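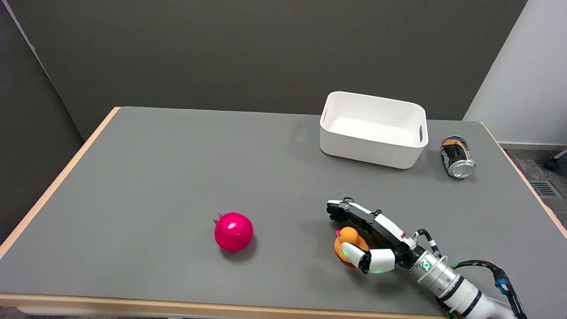

Yevhen Dovhaniuk wrote:

> The Plunddale meter read 1,143 on Wednesday and the one at
> Fledatow read 2,200. Both were set to zero at the start of July.
> I don't see how two houses on the same well can be that far
> apart when there are fewer people living at Fledatow. Should we
> split the bill by the meters this time or stay with even shares?
> I would also like to know if the softener counts as house use
> or shared use.

Yevhen, I would stay with even shares until we know what the Fledatow meter is doing. I went over there after supper and shut off every tap. The small dial kept turning. That means water is going somewhere past the meter, and my guess is the line out to the old stock tank, which is still connected. The float valve on that tank was bad two summers ago and I don't remember anyone replacing it.

The softener sits ahead of both meters, so neither one sees it. It has always been treated as shared. When it regenerates at 2 a.m. the pump runs, but the dials should stay put.

If you want to check your own side, write down the reading before bed, use no water, and read it again at 6 in the morning. Mine didn't move when I did this in the spring. A running toilet will show up this way too. Put a little food coloring in the tank and see if it gets into the bowl.

The valve for the stock tank line is under the green lid by the fence, about a quarter turn to close. It is stiff. Bring the long key, which is in the Plunddale pump house behind the door.

Last year we used under 2,000 at Fledatow for the whole summer, and that included the garden. So something has changed.

Please send the new readings to the list and not just to me, so the Gbeho Road people can see them too. They pay into the pump fund and have been asking.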